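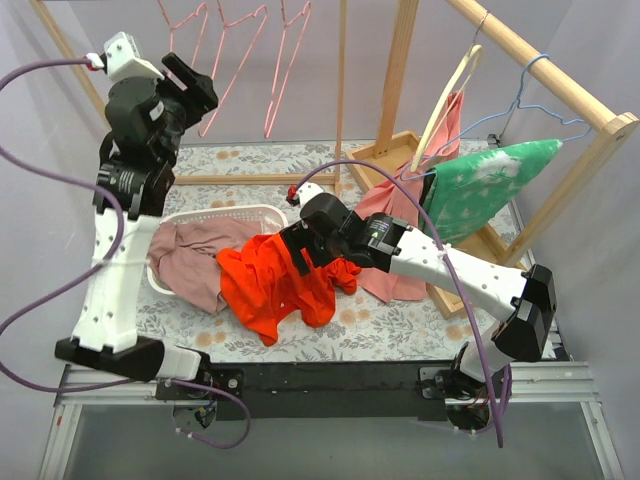
家庭洗衣流程里，分拣是最缺少规范的一环。洗涤有水位、温度和转速三项参数，烘干有时间和湿度感应，折叠至少有成套的手法可学，唯独衣物从篮子里取出、判定去向的这一步，多数家庭全凭手感。我的看法是，分拣的质量首先取决于台面，其次取决于取件顺序，最后才轮到容器和标签。拿一块米白底、印着灰色枝叶和橙褐色小花的台面来说，一件鲜亮的橘红色衣服放在上面，轮廓一眼可辨；换成一只浅灰色的袜子，边缘就容易和枝叶混在一起。花色台面好看，耐脏，但对浅色小件不友好，这一点在选购时很少有人考虑。

先说台面的底色。分拣的动作可以拆成识别、抓取、移位、放下四步，其中识别占用的时间最容易被低估。人眼识别衣物主要依赖边缘对比，其次是颜色，再次是纹理。台面若为单一的中灰色，黑白两端的衣物都能得到足够的明度差，彩色衣物也有饱和度差可用。台面若带印花，识别就要多做一道工作：先排除图案，再确认物体。单次多出的时间很短，但一篮衣物里小件多，累积起来就有差别。我在自家洗衣间做过一轮记录，累计403件，中灰台面上漏拣和误拣合计9件，印花台面上的数字我没有完整记下来，只能说明显更多。样本小，操作者也只有一人，不足以当作结论，但方向与日常经验一致。

印花台面也有它的理由。它遮得住线头、水渍和洗衣粉残留，擦拭的频率可以降低。这恰恰是我反对在分拣区使用它的原因之一。分拣区需要把污渍显出来。一件衬衫领口的粉底蹭到台面上，操作者应当立刻看见，否则下一件白色衣物就会沾上。耐脏的准确含义是脏了不容易看出来，在餐桌上或许可以接受，在分拣区属于缺陷。已经装了印花台面的家庭不必拆换，铺一块素色垫子即可。Tutano的硅胶垫厚度合适，缺点是棉绒吸附严重，要用湿布顺一个方向擦；Cisteck的织物垫不粘绒，但边角容易卷起，需要压条。两者我都用过，目前留下的是后者。

再说取件顺序。常见做法是把篮子整个倒扣在台面上，摊开再分。这种做法的好处是总量一目了然，坏处是小件被大件覆盖，袜子常常夹在裤腿里，最后才出现。另一种做法是篮子留在台面上，从顶部逐件取出，取一件，判一件，放一件。我支持后者。逐件取出时，手里只有一件衣物，口袋、拉链、袖口都能顺手检查，洗标也有时间看。倒扣摊开的方式在心理上显得快，实际上把识别的负担一次性堆给了眼睛，而且衣物占满台面，分好的几堆没有地方放。

逐件取出对抓取位置有要求。应从衣物最高的折点下手，捏住一层或两层布料向上提，让其余部分自然脱离。抓取点过低，容易把下面一件一起带出；抓得过满，一把抓起三四件，等于又回到倒扣的办法。针织衫要抓肩部附近，不要抓袖子，湿重状态下袖子受力会变形。带罩杯的内衣应先解开与其他衣物的缠绕再提，硬拉必然伤到钩扣。浴巾体积大，建议先取出放在一侧，否则它会持续遮挡下面的小件。

篮子的高度与台面的高度应当合并计算。台面高83厘米，对中等身高的成年人做折叠是合适的，但把一只深篮放上去之后，篮口会高过肘部，取件时肩膀必须抬起，时间一长就酸。可行的办法有两种，一是换浅篮，二是在台面旁设一个低架，让篮口与台面齐平。Entili的可调低架承重标称够用，调节孔距偏大，两档之间差得多，不容易对准。Grullex的浅篮口径宽，取件顺手，但容量小，一次装不下四口之家的床品。我倾向于浅篮，原因是容量小会迫使人提高洗衣频率，单次分拣的件数下降，误拣也随之下降。床品本来就应当单独洗。

台面的宽度同样影响分拣。篮子后方和前沿都应留出空白，后方用来放待处理的疑难件，例如掉色的、洗标已经剪掉的、扣子松动的；前沿留给正在判定的那一件。很多家庭把篮子推到墙根，理由是省地方，结果疑难件无处可放，随手塞回篮子，下一轮再取出来判一次，重复劳动就是这样产生的。台面进深不足70厘米时，篮子应放在侧边，不要放在正中。

颜色分类的标准也值得重新讨论。通行的深浅两分法对红色系处理得很差。橘红、大红、酒红按明度分属不同档位，按掉色风险却应归为一类。我的做法是深色、浅色、红色系三堆，红色系新衣前几次单独用冷水洗，之后并入深色。牛仔布另计。有人认为分得太细会降低效率，这个意见对单身住户成立，对衣物总量大的家庭不成立，因为总量大时每一堆都能凑够一缸，分得细并不会增加洗涤次数。

至于标签、分格袋、挂墙说明卡一类的配件，我不主张优先购置。它们解决的是多人协作时标准不统一的问题，前提是标准已经存在。台面底色混乱、篮口过高、取件靠倒扣，在这样的条件下贴再多标签，执行者仍旧看不清手里拿的是什么。预算有限时，先解决底色，再调整高度，然后改掉倒扣的习惯，分格袋可以等到旧篮子坏了再买。

照明我没有展开。洗衣间多为顶灯，操作者俯身时自己的影子正好落在篮口里，深色袜子配对出错大半发生在这个位置。加一盏侧灯，色温取中性白，偏暖的光源下藏青与黑色很难区分。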